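The Case Against the Perfect Coil

Somewhere along the line, storing a rope became a moral question. I blame the organizing people. Go to any of their weekend workshops and you will be told that a rope has one correct resting state, that it takes a special wrap to get there, and that you need a wall hook, a strap and a label to keep it that way.

I don't buy it, and I have owned rope for most of my adult life.

What the experts promise

Rosaire Pelletier runs a tidying course called Kragh, and his handout claims a properly coiled rope will last "up to 100 uses longer" than one you bundle by hand. Longer than what? Used for what? I wrote and asked. The reply was a discount code for the Skemo hanger, a bent piece of steel with a rubber sleeve. I have a nail that does the same job.

His method has 11 steps. Step four is to lay the whole rope out straight, which in my apartment means opening the front door and going down the hall. Step seven is to "check in with the rope." I skipped that one.

To be fair to him, there are ropes I would treat with that kind of care. If your life hangs from it, coil it however your instructor tells you and ignore columnists. I'm talking about the other kind, the rope that ties down a mattress twice in ten years and otherwise sits in a closet.

What a hank is good for

Wrap the rope around itself until you have a lump you can pick up in one hand. Leave some loop hanging out. Leave the ends wherever they stop. It takes less than a minute and it fits in a drawer, a coat pocket or the gap beside the spare tire. My friend Keyvan Moradi finds this painful to watch and says I'll pay for it in tangles. Sometimes I do. I have never spent as long on a tangle as he has spent on his pegboard.

The frayed ends bother people most of all. Tape them, melt them, whip them with thread, fine, if you enjoy it. I'd want to see some proof that a slightly fuzzy tip on a household rope has ever ruined anybody's afternoon. A patterned rope in cream and dark flecks, wrapped into a lump with both ends showing wear, still looks to me like something I could grab and use. 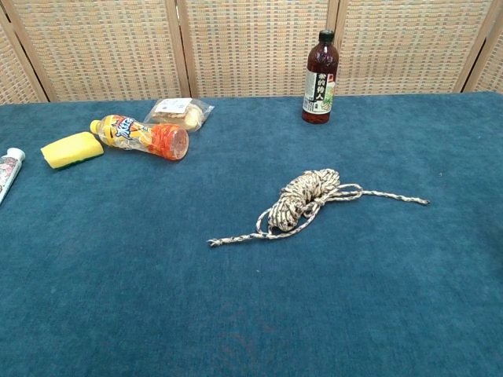
Who the neat coil is for

Mostly it's for the wall. A row of matching coils looks good behind a workbench, and I suspect that is the whole appeal. Pelletier's followers post their garages, and the ropes hang there at identical lengths like ties in a store. I'd like to know how many get taken down. Once you've spent an evening on the display, you think twice before lending one to the neighbor.

I'm keeping the nail, and the drawer too.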